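Semby opens its toy and games library in Okgate this February

For immediate release

Well, we've done it! After more evenings of sorting, wiping and counting than I care to remember, Semby is opening a lending library for toys and games in Okgate, and I could not be more pleased to be the one writing to tell you. The doors open in February at 10am, in the old carpet showroom on the corner by the bus station, and you're all welcome to come and have a poke through the shelves.

If you've not come across us before, Semby has been collecting and passing on secondhand playthings for a while now, mostly out of a lock-up in Chauvin that was far too small and leaked at one end. People kept asking whether they could just borrow something for a fortnight instead of taking it for good, and after the hundredth time of hearing it I thought, well, why not? So now you can.

We have 3536 items on the books. Of those, 3144 are ready to go out on loan and the rest are still waiting for a wash, a missing piece or a decision. It's a proper mixture. Big building bricks for little hands, sandpit tools, board games, dice, card sets, jigsaws (all of them done at least once on my dining table, so I can vouch for the corners), and a games shelf for the grown-ups with dominoes, cribbage boards and poker chips in carry cases. I'm very fond of the grown-ups' shelf. A good set of chips is a lovely thing to have for one weekend a year and a heavy thing to store for the rest of it.

How does it work? You join, you choose, you take it home. A household membership is free for the first 323 families who sign up, thanks to a grant from Merkitz, who have been wonderful to us and also paid for the shelving. You can have up to five things at once and keep them for three weeks. If a piece goes missing, just say so when you bring the rest back. We keep drawers of spares and we're not going to tell you off.

One thing I'd ask is that small parts stay in their own boxes. Dice, chips and counters look very tempting to a toddler, so anything with little bits in it lives on the high shelves and goes out in something that shuts. The chunky bricks and the garden toys are down low where the children can get at them, and yes, they're allowed to play with them on the spot. There's a rug and a low table, and the kettle will be on for whoever brought them.

We're still taking donations too! What we'd love most at the moment is wheels and axles for the big brick sets, because everyone wants to build a car and there are never enough to go round. Sturdy plastic spades, scoops and trowels are always welcome, scuffs and all. A scratch or two on a sand toy never stopped anybody digging. We can't take soft toys, anything with a frayed lead, or games where more than a few pieces have gone astray, and please give things a wipe before you bring them in if you possibly can.

Our sorting table will be out on opening morning, so bring a bag along and we'll go through it with you. I warn you now that this takes longer than you'd think. I start off very businesslike, with a pile for bricks and a pile for games, and half an hour later I'm rolling dice and building a lorry.

We hope to lend out some 2000 things before the summer holidays. That may be me getting carried away, but the Chauvin lot have already sent me their lists and there's a queue for the wooden railway. After Easter we'll be adding an evening session for games players, with tables set out and the cases from the top shelf open for anyone who fancies a hand of cards. No money, just chips and biscuits.

Opening hours are 10am to 4pm through term time, and there's step-free access from the car park side. Buggies can be left inside the front door. If you'd like to donate something large, like a play kitchen or a sand table, please ring the shop first so we can clear a space for it.

Members of the press are very welcome on opening morning, from 9.30am, before it gets noisy. I'll be the one behind the sorting table and I'm happy to talk about any of it for as long as you've got.

Ends

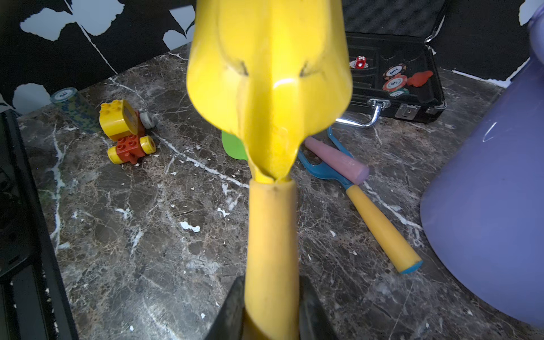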